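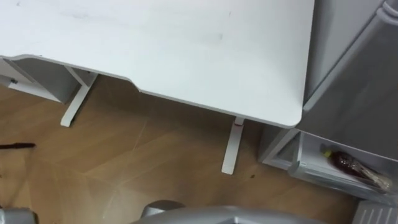
Vol. 3, p. 444

Brincombe drawer fault

The Brincombe drawer fault is the name usually given to a recurring failure in the Mamo, a two-armed household and office robot built by the firm Prullamska, in which the machine would pull a drawer open quite properly, carry on with its errand, and then behave as though the drawer were shut. It takes its name from the Brincombe test rooms, where it was first written up in November by the technician Colin Wragg, a patient man by all accounts and a great keeper of notes.

The trouble showed itself most often in the bottle task, a much-loved exercise among the Brincombe staff, in which a drink bottle lies in the open drawer of a white cabinet beside a desk. The cabinet and the desk stand close together, and a robot working there has to mind the rounded corner of the desktop, the desk leg beneath it and the front lip of the drawer all at once. In Wragg's first series of 300 runs, the Mamo lost track of the drawer 14 times. On most of these occasions it simply stopped and waited, but on three it turned towards the desk with an arm held low and struck the drawer front, and on one of those the runner was bent badly enough to need replacing.

The cause took a good while to find, and suspicion fell at first (rather unfairly, as many at Brincombe felt) on the arm joints. Poul Kjærgaard, who looked after the robot's mapping software, eventually traced it to the way the Mamo tidied its picture of the room. A pale drawer against a pale cabinet gave the cameras very little to hold on to, and after about 3 seconds without a clear edge the software went back to the last shape it had been sure of, namely the closed cabinet.

Kjærgaard's remedy was to have the robot remember any drawer it had opened itself until it had felt it close again. Arm speed near furniture was also lowered, and people working alongside the machine were asked to keep their knees and hands clear of the gap between drawer and desk. The correction was sent out to all owners on Aug 12, 2025.

A related fault in cupboard doors, reported by users in Bokton, is treated separately. See also: Collision sensing; Mamo (robot).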